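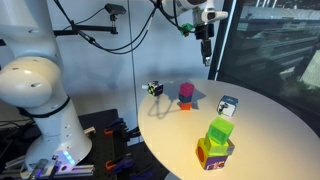

The Round Table by the Window: What a White Tabletop Does to the Stuff You Put on It

Student project report, Cisosby design studio
Obsa Kassa, with Madalena Macedo
10/02/2021

How we ended up with this topic

Our assignment was to pick one piece of furniture in Bañez Hall, live with it for a while, and write up what it's good and bad at. Most people in the class went for chairs. I wanted a chair too (the orange ones in the lobby are great!), but they were taken before I got my hand up, and then Madalena pointed out that we already spent half our week in room 624 arguing about the round white table by the window. So that became the project.

The main question was simple enough. If you have a bunch of small things to lay out in groups, so that other people can find them and pick them up, does a round white table help you or get in your way? We also got interested in daylight pretty early on, mostly through squinting, and it ended up taking over a good part of this report.

The table and where it stands

The top is round and white, with a smooth matte finish. The window next to it is big and looks out at a multi-story building with long rows of floors and a lot of dark glass. The wall beside the window is a pale gray and there's a black frame where the two meet. I mention the colors for a reason. Between a pale wall and a white top, nearly everything around your hands is light, and the things on the table have to do all the work of being noticed.

I had assumed matte meant no glare. Wrong! A matte top doesn't give you a sharp mirror spot like a glossy one does, but it still gets very bright when the daylight lands on it. It's a wide, soft brightness, and you stop noticing it until you look up at the wall and everything seems dim for a second.

What we did

We kept the method low-tech. We borrowed a tray of everyday items from the Osel supply closet – pencils, paper cups, sponges, a few bowls, folded cloths, that kind of thing – and laid them out on the table in groups. Then one of us left the room, the other asked for an item out loud, and the first person came back in and had to hand it over. We swapped roles, moved the groups, and did it again at different times of day. For comparison we ran the same thing on a long rectangular Cinik table down the hall, which has a dark brown top and no window anywhere near it.

We did 3 rounds on each table, then invited classmates in to try it. In the end 25 people took part. We didn't time anyone. Madalena wanted to, I didn't, and looking back she was probably right, but I liked that people talked while they were doing it, and I think a stopwatch would have shut them up. We wrote down what they said and where they hesitated.

Groups on a circle

On the rectangular table everybody laid things out in rows without being asked. You start at one corner and work along. On the round table there's no corner, so people had to make something up, and most of them did one of two things. Either they followed the curve and made a sort of ring of little piles, or they put the first pile in the middle and let everything else drift outward from there.

The ring was much nicer to use. You could walk part of the way around and always have something close by. The middle pile caused trouble almost every time. Arms crossed over it, sleeves dragged through it, and one person knocked a stack of cups clean off the far side (they bounced, no harm done).

Spacing mattered more than we'd guessed. On a plain white top there's no wood grain, seam or edge nearby to tell your eye where one group stops and the next begins. All you have is the gap. When we left roughly a hand's width between groups, people saw them as separate. When we went tighter than that, they started asking things like "are the sponges with the bowls or is that its own pile?" On the brown table they asked this less, but there the groups were lined up with the edge, so I wouldn't put it all down to color.

Light things on a light top

White paper cups were the worst item on the list, no contest. With strong daylight coming in, the side of the cup facing the window blended right into the tabletop and people reached a little short or a little long. Folded white cloths had the same problem. Anything dark or strongly colored was easy to find from across the room.

Shadows turned out to be our friends. When the light came in from the window side at a low angle, each thing got a soft shadow stretching away from the glass, and that shadow told you where it sat. On overcast days the shadows mostly vanished and the white items got harder to pick out, even though the glare was gone and the whole table was more comfortable to look at. I went in thinking that less glare would make everything easier, so this was my favorite result of the project.

Where you stand changes a lot too. Facing the window, you get the building and the sky behind the table, and the top looks like a bright patch. With your back to it, your own body shades whatever is closest to you. The best spot was off to one side, with the window at your shoulder.

Things we tried to improve it

We tested a gray paper mat under the light-colored items. It worked well and looked a bit sad. We also tried a thin ring of blue tape as a border for each group, which people loved, although the tape left fuzz on its edges after a few days and had to come up. Turning the layout so that white things sat on the side away from the window helped some, and it cost nothing.

Madalena's idea of putting tall items toward the window and flat ones nearer the room did not work at all. The tall ones threw their shadows across the flat ones and we put everything back.

What we'd change next time

I'd want proper times to go with the comments, and I'd want a round table with a dark top, so that shape and color aren't tangled up the way they are here. Right now, when I say the brown table was easier for white cups, I can't separate the color from the missing window. A couple of classmates also asked about height. We had people of pretty different heights taking part and never wrote it down.

The notes from all the sessions are in the Cisosby binder on the studio shelf, with Madalena's layout sketches at the back. Her handwriting is the readable one. The blue tape is still in the drawer if anyone wants to pick this up in May.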